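Stand: 2026-08-27

# Nüsse, Kerne und Samen richtig lagern

Nüsse werden ranzig, weil ihr Fett mit Sauerstoff reagiert. Licht und Wärme beschleunigen das. Wer größere Mengen kauft, sollte sie gleich nach dem Einkauf umfüllen.

- Ganze Nüsse halten länger als gehackte oder gemahlene.
- Schraubgläser möglichst voll machen, damit wenig Luft darin bleibt.
- Walnüsse und Pekannüsse gehören in den Kühlschrank – oder gleich ins Gefrierfach.
- Gemahlene Mandeln nach dem Öffnen bald verbrauchen.
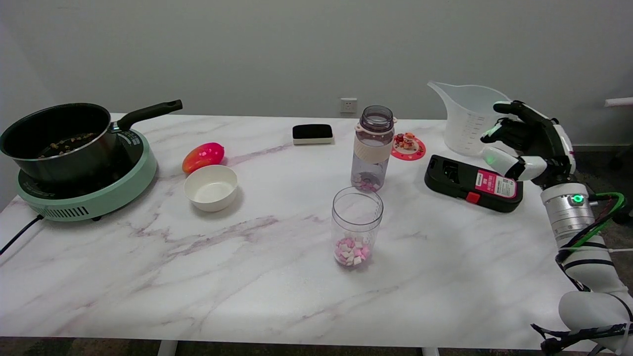
Rösten sollte man immer nur die Menge, die in den nächsten Tagen gegessen wird. Geröstete Ware verliert schnell an Aroma und nimmt Gerüche aus dem Schrank an. Eine beschichtete Pfanne ist üblich, ein schwarzer Stieltopf auf einer einzelnen Induktionsplatte tut es auch. Der Boden soll nur locker bedeckt sein. Mittlere Stufe, kein Öl, alle paar Sekunden rütteln. Sobald es duftet, auf einen kalten Teller schütten, denn im Topf rösten sie weiter.

## Motten vermeiden

Papiertüten und dünne Folie halten Lebensmittelmotten nicht ab. Neue Ware 9 Tage einfrieren, danach in dichte Gläser füllen. Auf den Deckel kommt das Kaufdatum, am besten mit Kreppband und Bleistift. Feine Gespinste zwischen den Kernen sind ein sicheres Zeichen für Befall. Dann alles wegwerfen und das Regal samt Bohrlöchern aussaugen.

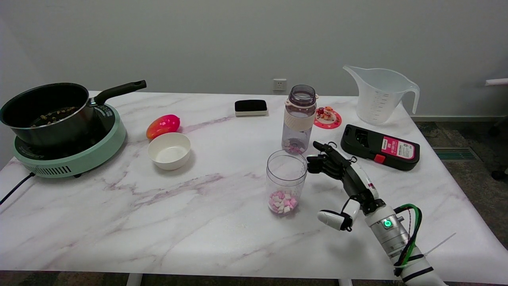
*Schälchen neben der Kochplatte, dahinter eine Mango*

Leere Gläser vor dem Nachfüllen heiß spülen und ganz trocknen lassen. Alte Reste nicht mit neuer Ware mischen.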